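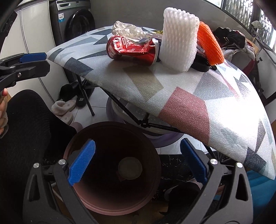
How a Bucket Measures Water

A bucket is a container with an open top. Most buckets are wider at the rim than at the base. This shape is called a tapered cylinder. It lets empty buckets stack inside one another, and it makes them easier to lift out of a mould when they are made.

Volume

The space inside a container is its volume. Volume is measured in litres (l) or millilitres (ml). One litre is 1,000 millilitres. A litre of water has a mass of about one kilogram, so a 5 litre bucket filled to the rim holds nearly five kilograms of water. The bucket adds its own mass to this.

Because the sides slope, half the height is less than half the volume. The lower part is narrower and holds less. Marks on the side of a measuring bucket are therefore spaced further apart near the bottom and closer together near the top.

Measuring rain

A straight-sided container works better for rain. The depth of water in it, in millimetres, is the rainfall. At the Setstead weather garden, the gauge recorded 90 millimetres in November. Each square metre of ground received 90 litres.

Try it

You need a bucket, a 500 ml jug and a waterproof pen.

Stand the bucket on level ground.
Pour in 500 ml of water. Wait until the surface is still.
Draw a short line on the outside at the water level.
Repeat until the water is near the rim.
Measure the gaps between the lines with a ruler.

Write the gaps in a table, starting with the lowest. If the sides slope outwards, the gaps get smaller as you go up.

Words to know

Capacity: the most a container can hold.
Rim: the top edge.
Taper: to become gradually narrower.

Bullow Science Pages, sheet 394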